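Teaching by Hand: An Interview with Vlasta Obradović
Published 18/04/2019

The Stirnard programme at the Garkden Institute is now in its second year. Its purpose is to establish how people with no training in programming may show a robot arm a simple task, and how well the arm can then repeat it. Vlasta Obradović has led the programme from the start. She received us in her office, one floor above the workshop in which the demonstrations are recorded.

Ms Obradović came to the subject from teaching. She spent several years instructing apprentices in the assembly of small fittings, and she regards that period as the best preparation she could have had. "An apprentice watches your hands," she said. "He does not watch your explanation. When I first saw an arm being guided through a movement by its operator, I recognised the situation at once."

Two methods are used at Garkden. In the first, the operator takes hold of the arm and leads it through the task directly. In the second, the operator sits at a desk and moves a smaller copy of the arm, known in the department as Pollalix, while the full-sized one follows. The institute began with the first method and has gradually moved most of its work to the second.

"Leading the arm by hand is pleasant and quick to learn," Ms Obradović explained. "The difficulty is that your own hands and sleeves are in the way of the cameras. With remote control the arm sees what it will see later, when it works alone -- and that matters more than we first believed."

The tasks themselves are modest. Operators are asked to pick up toy building bricks, put them together, take them apart and set them down at a given place.

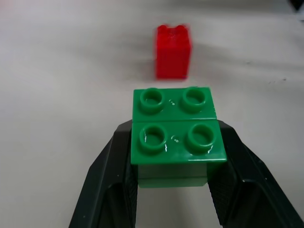 "Visitors are sometimes disappointed by the bricks," she continued. "They expect to see an engine being built. But a brick must be gripped squarely and pressed with the right force, and a person does this without thinking. Our operators have to learn to notice it."

Each operator records 200 demonstrations before the results are used for training. The first 26 are set aside as practice. Réjean Chan, who supervises the sessions, told us that this rule was introduced in December, after a review of the earlier recordings. "People hesitate at the beginning," he said. "They stop halfway and correct themselves. The arm will copy a hesitation as faithfully as anything else."

Asked whether all hesitation should be removed, Ms Obradović disagreed in part with her colleague. She would prefer to keep those recordings in which an operator misses the brick and then recovers. "I should like the arm to know what to do after a mistake. Mr Chan and I have discussed this at length, and we have not finished."

The programme holds almost 1000 recordings at present. A further series, under the name Preda, will compare operators who have used the remote arm before with those who have not. Applications to take part may be addressed to Karine MacDonald at the institute's main office.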